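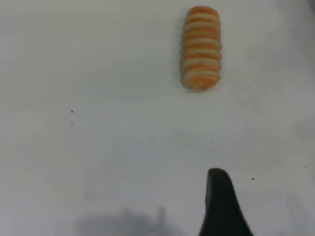 Orange and cream stripes, on a plain white surface.

I have been sorting out the play shop again. It started as a shelf in the back room when we moved to Pevanstead, and it has grown to the point where my daughter's friends expect it to be open when they visit. In July I decided to go through all of it and keep only what gets used.

The bread gets used more than anything. Most of it came from Juhl, a toy stall at the Follavport market, and a few bits were passed on by Guðlaug Lund when her boys grew out of them. The fruit has gone to the charity box, along with the plastic till, which had stopped opening. I counted 47 pieces of food at the start and stopped counting after that.

A shop needs something to put the bread in, and a cardboard box lid had been doing the job for nearly a year. I wanted a proper basket, low enough for small hands.
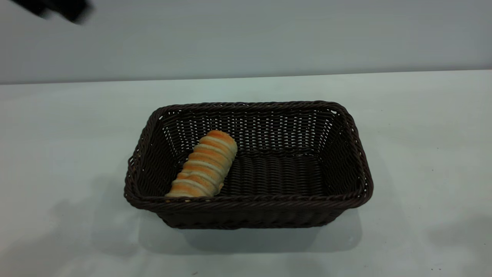

What size of basket works for a play bakery?
One shallow enough for a child to see the bottom while standing up, and small enough to carry with both hands when full.

I looked at a wire one from Rilta and put it back, as the ends were sharp. Woven is kinder on fingers, though it does collect crumbs from real biscuits. An old toothbrush gets those out.

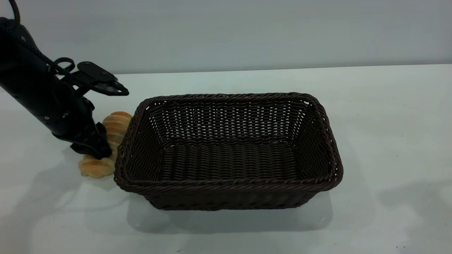
Prices have been the main argument this week. My daughter wanted everything to cost 3000, and Wálter Villanueva's son, who is older, said a roll could be 3000 but a cake had to be 4000. They wrote it on a card and taped it to the shelf. The basket is dark brown and the striped roll shows up well next to it, even stood outside against the left-hand wall, so I might put one beside the basket as a display and leave the rest for customers. The tins are next, and I still need to find the lid for the blue one.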